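Four days at Gatix: a talk with Blažena Kolář

Interview by Hongmei Fu

Blažena Kolář has managed the office at Gatix for nine years. In May the company finished its first full year on a four-day week, with the same pay and no work expected on the fifth day. It employs 92 people. I met her in the late morning in the meeting room on the second floor, where the new leave calendar takes up most of one wall.

I asked how the idea got started.

"With a resignation," she said. "A good person from the order desk left for a job that paid less and let her go home at two. I did the exit interview. She wasn't angry. She said she had done the math on her commute and her kids' school hours and it didn't work anymore. I wrote that down and sent it upstairs, and I kept sending it upstairs."

The first proposal was turned down. Management worried that customers would call on a day when the phones were off. The second proposal split the staff into two groups with different days off, so that somebody was always in the building. That one passed, as a trial of six months.

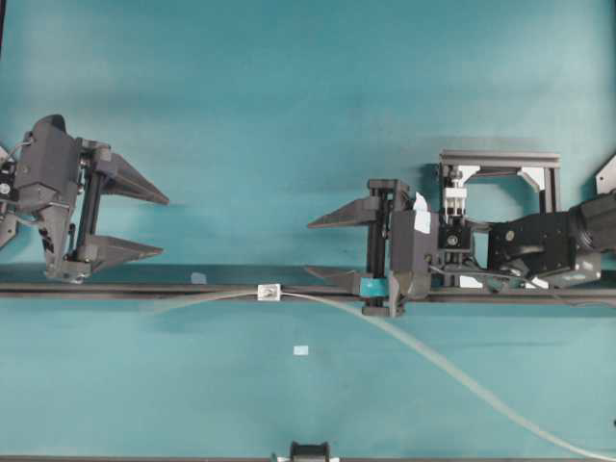
Two grippers face each other across a teal surface.

Kolář says the first month was bad. Meetings that used to fill an hour still filled an hour, and there were fewer hours to put them in. People ate at their desks. Two teams quietly went back to working on their day off and didn't tell her.

"I found out from the parking permits," she said. "I printed the list and there they were. So I went and talked to them, and they told me they were behind and felt bad about it. We had cut the hours before we cut any work."

What came next was a long review of the regular tasks. Each department listed what it did in a week and who used the result. The full list came to 1217 items. By the end of the summer, 495 of them had been dropped or combined with something else.

Many were reports. One had been sent every week to a manager who had moved to the Itov office years earlier and had set up a filter to delete it.
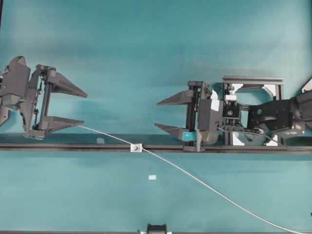 A dark gray rail with a gripper at each side.

I asked whether anyone had been against the change.

"Yes, and some still are," she said. "We have people who liked the slower pace. They had time to talk, they had time to help a new hire. Now the days are tighter. One man told me he used to enjoy his job five days a week and now he gets through it in four. I don't have a good answer for him."

She has tried to put some of that time back. No meetings are booked between noon and one-thirty. New hires get a partner for their first two months, and the partner's workload is lowered on paper, with a manager's signature.

Hourly workers were the hardest part. Their contracts were written around a 40-hour week, and paying them the same for fewer hours meant changing the hourly rate. The payroll firm, Doležal, needed three tries to get it right. A few people were short one month and overpaid the next, and Kolář spent much of that spring apologizing.

"If another company asks me, I tell them to start with payroll," she said. "Everyone wants to talk about the free day. Start with payroll."
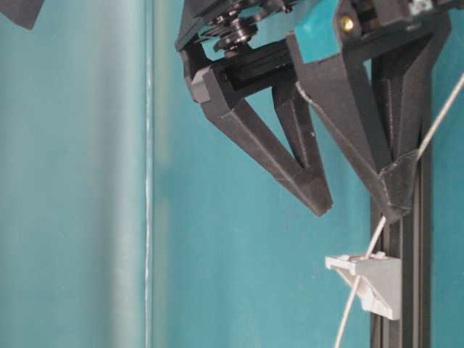

What people do with the day

The company doesn't ask, though people tell her anyway. Doctor and dentist visits have moved to the day off, and short absences are down. Several employees look after a parent. One is finishing a degree. Kolář herself mostly does laundry and goes to the pool before it fills up.

"I thought I would take up something serious," she said. "I bought a book on Italian. It's on the shelf."

The customers, she says, have adjusted. Complaints about response times went up during the trial and then came back down once the shared inboxes were in place. Pliren, one of the oldest accounts, asked for a copy of the schedule and later asked for the task review forms too.

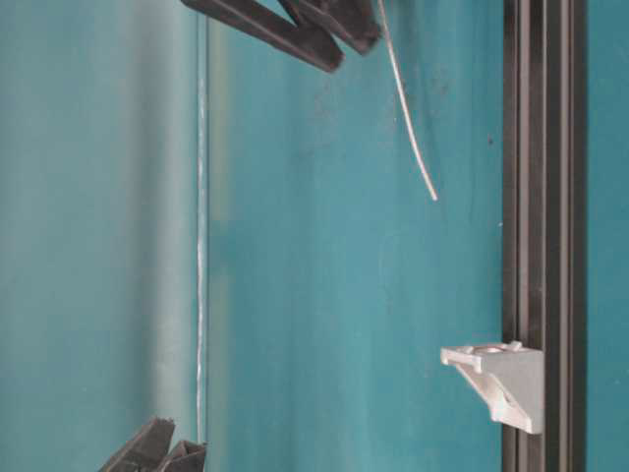 Gripper fingers and a thin silver-gray wire.

The arrangement is up for review again next year. Management wants to look at overtime, which has crept up in shipping, and at whether the two groups should trade days every few months. Most people would like the day that makes a long weekend, and half of them don't have it.

Kolář expects the swap to go through. She has already drawn up two versions of the calendar and was planning to show them to the shipping staff that afternoon, before the late shift started.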